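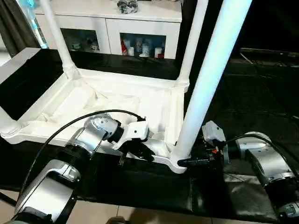
Re: [grirkitz-darkroom] Fiber prints that won't lie flat

Fadwa Ragab wrote:

> Hi all, I finally switched from resin coated to fiber paper (the Prostness
> warm tone, glossy) and I love how it looks, but my prints dry like potato
> chips. I squeegee them and hang them from a line by one corner, same as I
> did with RC. By morning they've rolled up so tight I can barely get them
> open, and I cracked the emulsion on one trying. Do I need to buy a dry
> mount press? I have ten prints due at Kumarasinghe's for framing at the
> end of April and I'm starting to panic a little.
>
> Fadwa

Hi Fadwa, and welcome to the club of people with curly prints! Please don't buy a press yet. I went years without one, and most of the prints in my Zembridge show were flattened under a pile of atlases.

First thing, stop hanging them by one corner. RC paper doesn't care how it dries, but fiber does, and one corner on a line lets the whole sheet twist while it shrinks. If you want to hang them, go back to back: take 2 prints the same size, put the backs together, and clip all four corners with wooden clothespins, two up top on the line and two at the bottom for weight. They pull against each other and come down wavy, which you can live with. I did it that way all through my first winter and it was fine except for clothespin dents in the borders, so print with a wide border.

What I do now is screens. Plain fiberglass window screen from the hardware store, stretched on frames my brother-in-law knocked together (badly, one of them rocks). Squeegee the back first, then flip and do the front very gently, then lay the print face down on the screen. Face up works too and some people on this list will tell you it's the only way, but mine curl less face down. Rinse the screens every few sessions or you'll get fixer from a badly washed print on a perfectly good one, and you won't see the stain until months later. Ask me about the lighthouse picture.

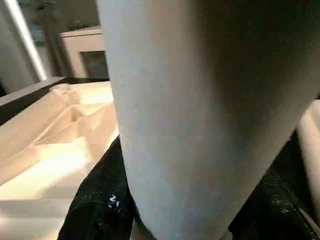
The other half of it is drying slowly. I used to run a fan on them, which made everything worse. Now I close the door and leave them overnight, and if the heat is on I put a bowl of water in the room. My basement is damp enough in summer that they come off nearly flat, and in January they're potato chips again no matter what I do. So part of this is just weather, and you shouldn't take it personally.

Once they're bone dry, stack them between sheets of clean mat board and put something heavy on top. A week is good. Two or three days will do if you're in a rush. Make sure there's no grit on the board, as it will press a tiny dimple right into the highlights, and glossy paper shows every one.

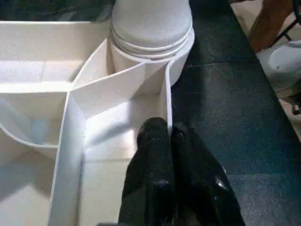 White on white, with soft gray shadows.

For the one you cracked, I'm sorry, it's a reprint. The ones that are still rolled up can be saved though! Don't force them. Soak them again in plain water until they go limp, ten minutes or so, and dry them over from the start. I've rescued prints that had been in a tube since college this way. Use a tray bigger than the paper and only do a couple at a time so they don't scratch each other. 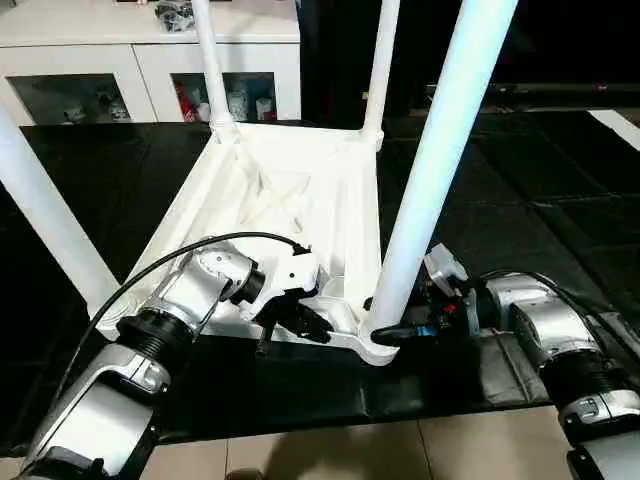
If you do end up wanting a press

Yasmine Kettani had one for sale last fall and I think it's still in her garage. Yasmine, are you reading this? It's a heavy old thing and you'd want help getting it to the car. Run it on the low side, 82 C is plenty for flattening (I went hotter once and the gloss came out looking strange), with the print between two sheets of board you've already heated empty to drive the moisture out. Then straight under a weight while it cools. People skip that last bit and wonder why the curl comes back.

Also, ask at Kumarasinghe's before you worry too much. When I took mine in they were happy to work with a bit of a wave, and once a print is hinged under a window mat you can hardly tell.

I have a spare screen you can borrow if you're coming Friday. Bring a print too, I want to see that warm tone paper. I've got most of a box of 100 sheets of the cold tone sitting here and I keep wondering if I bought the wrong one.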